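Mundia Bench Arm, with the Foro two-finger gripper
Tabletop arm for light chores. Sold in Canada through El Ouafi.

Let's start with the question everyone sends us: can it make coffee? Sort of. It can do several of the jobs that surround coffee, at its own speed, provided you are not standing there waiting for one. If you are, make it yourself and let the arm have the next cup.

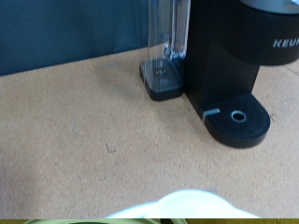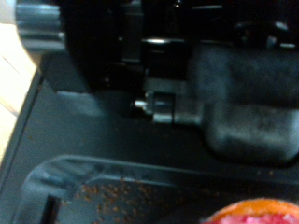

We talk about coffee a lot on this page. A coffee corner is a decent test of any household machine, full of small parts, tight gaps, shiny surfaces and crumbs of one sort or another. It's also a chore people do half asleep, which gives you some idea of the standard a robot has to meet.

What it does well
Picking up a mug you have put where you said you would put it. Pressing a button. Closing a lid. Moving a spoon from one side of the counter to the other, if that has been weighing on you. Lifting out an empty drip tray and setting it in a rack, once it has been shown that particular tray.

What it does some of the time
Seating a water reservoir. Clear plastic is hard for the wrist camera to judge, and the arm may have two or three goes before it settles. Wiping up coffee grounds also lives in this section. It will wipe. Whether the grounds end up in the cloth or in a new neighbourhood depends on the cloth.

What it doesn't do
Carry a full drip tray to the sink. Please don't ask it to. It has no sense of slosh. It also won't descale anything, tell fresh milk from old, or unload a dishwasher that was loaded by teenagers.

In the shop
Small workshops have had an easier time with the arm than kitchens have. A shop will put the same bin in the same spot every morning and bolt it down if need be. Families won't. If your work is moving light parts from a tray to a fixture, and the parts all face the same way, the Bench Arm is worth a look. If they arrive in a heap, talk to us first – we may tell you to keep your money.

Specifications
Reach: 1000 mm
Gripper: Foro parallel, 2 fingers, replaceable pads
Camera: wrist-mounted, colour
Software: Trikedum, with 22 taught chores included
Mounting: table clamp or bolt-down plate
Rated pad life: 1000 grips (roughly, and less if you let it handle anything gritty)

About those taught chores
Each one is a starting point. You'll still need to walk the arm through it on your own counter with your own appliances, and you'll need to do it again if you move the toaster. Set aside an afternoon for the first one. They get quicker, mostly as you learn what to leave out.

Trikedum keeps a log of every attempt, including the ones that stopped partway. We recommend reading it. It's a humbling document, and it will tell you sooner than we can whether your chore is a good fit.

In the box
Arm, gripper, power supply, table clamp, one set of spare pads, hex keys, printed quick-start sheet. The bolt-down plate is sold separately. Mug not included.

Ordering
Current stock is spoken for. Orders placed now ship in February. Returns are accepted if the arm is clean, and yes, we do check between the fingers.

Page updated Jan 29, 2026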